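Subject: Re: [type-list] Skulero at small sizes

Kam-wah Mak wrote:
> I set a 52 page booklet in Skulero Light at 7 point and the
> commas vanish on our office printer. Is there a text cut
> coming, or should I go back to Wudidau?

Hi Kam-wah, and hello everyone,

Yes, there is a text cut coming! I've been drawing it on and off since February and it's nearly fit to be seen. The commas and full stops are a good deal heavier, the e is more open, and I've let out the spacing all over (you'd hate it on a poster, but it's lovely small).

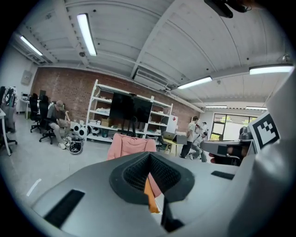 The Light was only ever meant for headings, so I'm not shocked that the commas went missing. What I'm stuck on now is the colour for the specimen sheet. I had it all in red and it looked like a final demand. Now I'm leaning towards pale grey with black type and one small bit of orange, much like the thin orange piece against all that grey in the photo - just enough to pull your eye to the heading. Does anyone print orange on uncoated stock without it going brown?
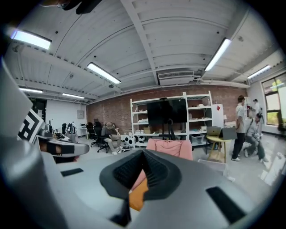 The other job is kerning. The Light has 861 pairs and I'd love to carry over as few as I can, but the quotes next to the capital A are still a mess, and so is anything after the f. If you'd rather not wait, Wudidau at 7 point will do you fine, or try Hung with the spacing opened up a touch.

I can send the Regular to anyone who wants to break it. Just the one weight for now, no italics, and the fractions don't work yet.

Cheers,
Zomix type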